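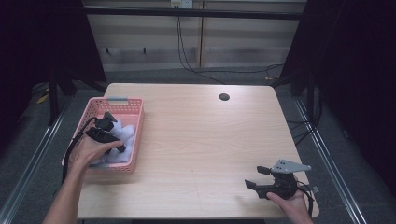 Words by Jonalyn Belmonte
Fiction editor, Trokitz Quarterly

The Dimaculangan Road Laundry

1. August

Genalyn took over the laundry on Dimaculangan Road when her aunt's knees gave out. It had six machines, one of which took the coins and did nothing, and a back room with an ironing board and a kettle. Her aunt handed her the keys and a school exercise book with the names of the people who left bags for service wash.

"Mr Rivera is on page one," she said. "He doesn't like softener."

Wilfredo Rivera came in at seven in the morning with a blue bag and stood by the counter until she had written his name down. He was a tall man who had driven the ferry to Dreltov before they built the bridge. He asked after the aunt. He asked whether the broken machine had been mended, and when she said no he nodded, as if he would have been let down by any other answer.

In the bag were shirts, two towels and a tablecloth. The tablecloth was clean. She could see that as soon as she shook it out. It still had the creases from the last time it had been ironed, and it smelled of the cupboard. She washed it anyway, because it was in the bag, and ironed it last while the radio gave the weather for the coast.

The next time it was there again, folded the same way. She rang her aunt.

"Just wash it," her aunt said.

"It's clean."

"I know it's clean. I've been washing it for three years."

Genalyn waited, but her aunt had started talking about the hospital and the man in the next bed who sang.

She charged by weight. The tablecloth came to 46 pence each time, and by the end of the month this was bothering her. She thought of leaving it out of the wash and sending it back as it was. She got as far as putting it to one side on the counter. Then a woman came in wanting change for the dryer, and when she had gone Genalyn picked the cloth up and put it in with the towels.

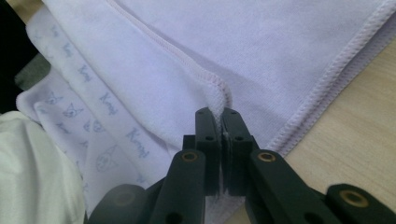

2. The hem

In October the thread went at one corner. It was an old hem, done by hand, and it had come undone for the length of a finger. Genalyn found it while she was ironing and turned the iron off. She had a sewing tin but the only white in it was too bright, and she went up to Bråten's at lunchtime to look for something closer.

Lovisa Bråten took the cloth to the window and laid reels against it.

"This is Maribeth Samonte's," she said.

"It's Mr Rivera's."

"It is now. She did the hem sitting where you're standing. She was waiting for the bus and it didn't come." She chose a reel and put the others back in the drawer. "They were going to be married. She had it ready for the table. Then she went over to see her sister and stayed, and the sister was ill a long time, and then Maribeth was."

"When was this?"

"Before the bridge," said Lovisa. She wouldn't take money for the thread.

Genalyn did the corner that evening after she had locked up. She wasn't much of a sewer. Her stitches came out longer than the old ones and leaned to the left, and she unpicked them once and did them again, and they leaned the same way. She left them. She pressed the cloth, folded it in three as it always was, and put it on top of the shirts.

Mr Rivera came at seven. He opened the bag on the counter, which he had never done before, and took out the cloth and found the corner straight away. He ran his thumb along it.

"It had come loose," she said.

"Yes. I saw it had." He put it back. "I didn't like to ask."

He paid with a note and waited for his change — he always waited for his change — and then he asked if she had ever been across to Dreltov. She said only by the bridge, on the coach, at night.

"You don't see anything from the bridge," he said.

He picked up the bag and went out. Genalyn wrote his name in the book and went to tape a fresh notice on the broken machine, as the old one had faded.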